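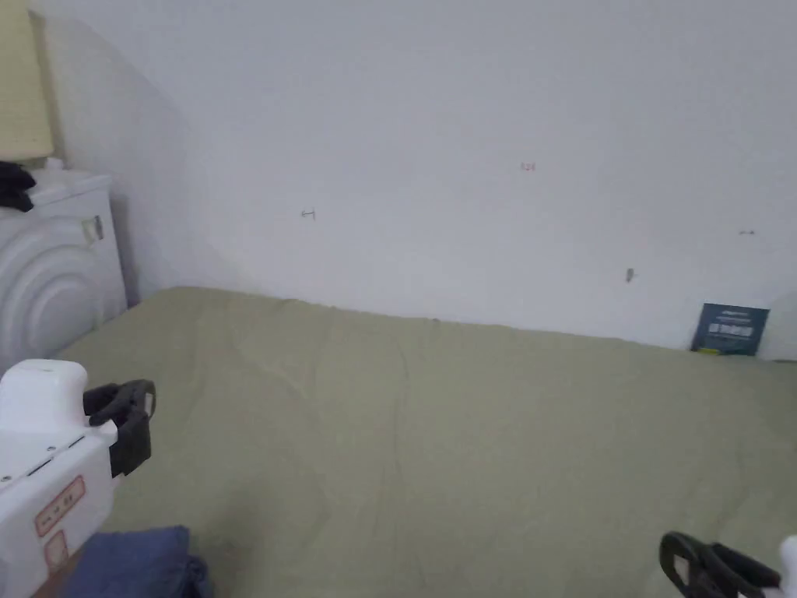
4.2 What counts as a made bed

The claim that a made bed improves the look, and by extension the use, of a bedroom is repeated so often in the home-care literature that few authors stop to say what a made bed is. Howlader's manual for the Gillstead lodging houses gives a full page to corners and one line to the surface of the sheet, which should be "smooth to the eye." Smooth to whose eye, at what distance, and in what light, the manual leaves to the reader. We take the view that this one line carries most of the weight of the later findings, and that it can't bear it.

The Thambiah survey, on which much of the recent discussion rests, asked residents to rate 1188 bedrooms on a five-step scale from "unmade" to "fully made." Khan and later authors treat the middle step as a kind of halfway house, a bed that somebody started and left. We doubt this. A bed with only a bottom sheet on it may be halfway to being made, or halfway to being stripped, or it may be just how the owner likes it on a warm night in August. The survey form had no box for any of these. A rater who wanted to be fair had to guess, and the guesses were then added up as if they were measurements.

Figure 3 shows a bed of the sort that causes the trouble. The pale green sheet covers the mattress and has faint creases in it, among them a long one that wanders from the middle of the far edge toward the near side. Under the Gillstead rule it fails. Under the Somcombe rule, which asks only that the sheet be "on and spread," it passes. Both rules have been used in published work to sort beds into the same two groups, and the results have then been compared as though the groups matched.

The crease is a poor guide in any case. Cotton folded in a cupboard keeps its fold lines for hours after it is spread, and a sheet that has been slept on for a week can be pulled flat in a few seconds. Skamurov's checklist lowers the score of a bed by one point for every crease longer than a hand. Applied strictly, it would rank a clean sheet straight from the shelf below a dirty one that had been tugged at the corners. We raised this with the keepers of the checklist and were told that trained raters "know the difference." Perhaps they do. The checklist doesn't ask them to write it down.

4.3 The bedside surface

A second claim, that the bedside cabinet predicts the state of the rest of the room, seems to us weaker still. The argument runs that people clear what is closest to the pillow first, so a cluttered cabinet means that the tidying never got going. In Figure 3 a crumpled black cloth lies on top of the white cabinet and hangs partly over its side. By the usual reading this is clutter, and the room loses two points before the rater has looked at anything else.

We aren't sure a single cloth should do that much work. It takes up a fair share of a small top, and a rater who scores by area covered will mark it down hard. A rater who scores by number of loose things will hardly mark it at all. In the 123 rooms we went back over by hand, this one choice changed the final grade more often than any feature of the bed did. The original authors report their grades without saying which method was used, and the word "cluttered" appears in their text in both senses.

There is also the matter of what people keep within reach. A lamp needs to be there. So, for many people, does something soft to throw over the shoulders when getting up at night. Whether such a thing is out of place depends on where its place is, and the scales we have looked at assume that the answer is always a drawer – an easy assumption for anyone writing a scale, less so for anyone with a small cabinet and cold feet.

4.4 Walls

Most scales skip the walls. Skamurov includes them under "general upkeep" and counts nails, staples and pencil or pen marks against the room. The wall in Figure 3 would do badly on that count, with a nail standing out just above the line of the bed and a small red handwritten mark higher up. None of this can be put right by tidying. It belongs to upkeep, or to decorating, and mixing it into a tidiness score means that residents are graded on things they may have no right to change.

We left wall marks out of our own totals. Khan has objected that this makes our grades too kind, and it does raise the average slightly. We would sooner report a kind number with a plain meaning than a stern one that mixes nails with laundry. The rooms were graded again at 900 lux to check whether stronger light altered the crease scores, and that comparison is taken up in Section 5.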